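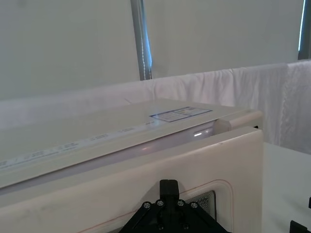 Microwave, top and front edge.

Thread on overnight baseload in a small apartment. Numbers are from the Gridow panel monitor, 12 circuits, one clamp each.

Total for the year was 2,086 kWh. Of that, 654 kWh was baseload, meaning the floor the load never drops under. Just under a third of the bill.

Method: take the lowest reading between 2 and 4 a.m. each night, average over the year, multiply by hours. The fridge compressor cycles, so its running time is left out and only its idle draw is counted.

Largest single item was the network shelf. Router, switch, and an old Trumen storage box whose disks never spin down. Setting a sleep timer on the disks took two minutes and shows clearly in the February data.

Second was the bathroom floor heat controller. It draws power with the heat off. I had assumed it didn't.

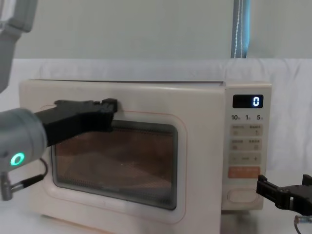 Microwave door and control panel.

Kitchen outlets share one clamp, so I can't split them from the panel side. Khanyisile Modise lent me a Potgieter plug meter for that. It is slow to settle under 5 W. Leave it in for a full day and read the energy total, and ignore the live watts.

Clocks and displays came out small individually. I would not buy a switched power strip for any of them on cost alone.

Shewit Negussie asked about power factor. The Gridow reports real power, so cheap chargers don't inflate the figure. Clamps that only read current will overstate small loads, sometimes badly. 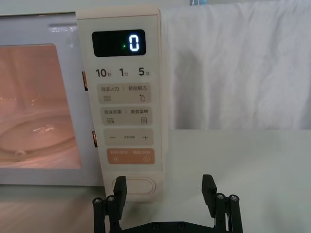

Display showing 0, interior light on.

Next change is the hallway transformer for the doorbell. It's a Stalport unit, warm to the touch all year. I'll log 90 nights after the swap and post the floor again, same hours, same method.

Spreadsheet on request. Columns are night, circuit, minimum watts.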